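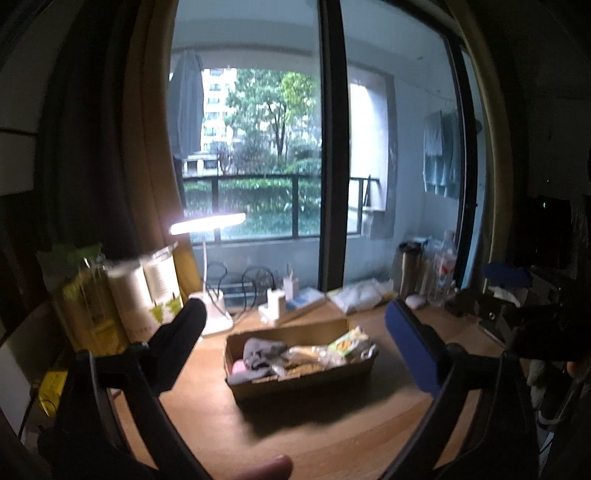 Box on the desk, lamp on.

Do desk lamps sold as "eye care" do anything a cheap lamp doesn't?

Asked by Ketsara Petchrat in Home & Lighting
3 answers

I spend most evenings at a desk by a window, usually from 6 pm until I can't stand looking at spreadsheets anymore. By the end my eyes feel dry and I get a dull ache over the left one. A coworker swears by her Farura lamp, which is supposed to be flicker free and "eye care certified." She couldn't tell me who certified it. Neither could the box.

I already own a plain white LED lamp that I got for 18 dollars. It's plenty bright. The Farura costs a lot more than that and from the pictures it looks like the same lamp with a nicer button. The ad says it "reduces visual fatigue" and there's a tiny footnote that goes to a page that doesn't load.

So before I spend the money: is flicker a real thing or is it a word they put on packaging? And is there any way to check the lamp I have? I'm not interested in blue light glasses, my sister already tried to sell me some.

Edit: I'm 41, and my last eye exam was before I started this job, if that matters.

Answer from Surachet Limsakul
Marked as helpful

Flicker is real. Whether it's your problem is another question, and I doubt it.

LEDs respond to changes in current very fast, so if the driver inside the lamp is cheap, the light goes up and down along with the power line. In the US that works out to 120 times a second. You won't see it as blinking. Some people do get headaches from it, and a lot more people think they do because they read an ad. Dimmable lamps can be worse when they're turned down, depending on how the dimming is done.

You can do a rough check for free. Turn off everything else in the room, point your phone camera at the lamp up close and look for dark bands rolling across the screen. Try slow motion video if your phone has it. Strong bands mean there's flicker. No bands doesn't prove there isn't any, phones are good at hiding it, so don't treat it as a lab result. Another one is to wave a pencil quickly under the light. If you see a row of separate pencils and not a smooth blur, same conclusion.

"Eye care" by itself means nothing I know of. "Flicker free" should mean something, but I've seen it printed on lamps that failed the pencil test right out of the box. If a company won't give you a number or name the standard they tested to, I'd assume there isn't one.

What I would look at first is where the lamp sits. You mention a window. After dark the glass turns into a mirror, and if the lamp head is near it you may be getting the bulb and its reflection both in your eyes. Pull the blind down. Move the lamp so you can't see the bright part from your chair. Put it on the left if you write with your right hand. Then leave the ceiling light on too — a single bright lamp in a dark room is tiring no matter what it cost.

Give that 2 weeks before you buy anything.

Comment from Ketsara Petchrat: Did the pencil thing. I get a blur, mostly? Moved the lamp and pulled the blind. Will see.

Comment from Yaowalak Yimyam: the pencil test is hard to judge, I got different results depending on how fast I waved it

Comment from Surachet Limsakul: Yes. That's why I said rough.

Answer from Samran Kongkaew

I have the Drinik one and it is great, my eyes never hurt now. Also got a new chair the same month so could be that. Drinik has 5 colors of light but I only use the one.

Comment from Sunee Chaiyaporn: How would you know it was the lamp, then?

Answer from Sunee Chaiyaporn

Dry eyes and an ache over one eye after hours of spreadsheets doesn't sound like a lamp problem to me. People blink a lot less when they stare at a screen. And at 41 your close focus is starting to go whether you've noticed or not, it got me at 43 and I spent a whole winter blaming the light bulbs. I bought two lamps and a monitor bar. What I needed was a weak pair of reading glasses.

Get the exam. Tell them how far you sit from the screen, because a regular reading prescription is set for a book and your monitor is farther away. If the ache gets bad, or your vision changes in that one eye, don't wait for a routine appointment.

I agree with Surachet about the window. I don't agree that the phone camera is worth bothering with. Mine showed bands on a lamp that never gave me any trouble and nothing on the one I hated.

If you still want a new lamp after that, buy from somewhere with free returns and keep the packaging until you're sure. The store I used wanted the original bag back.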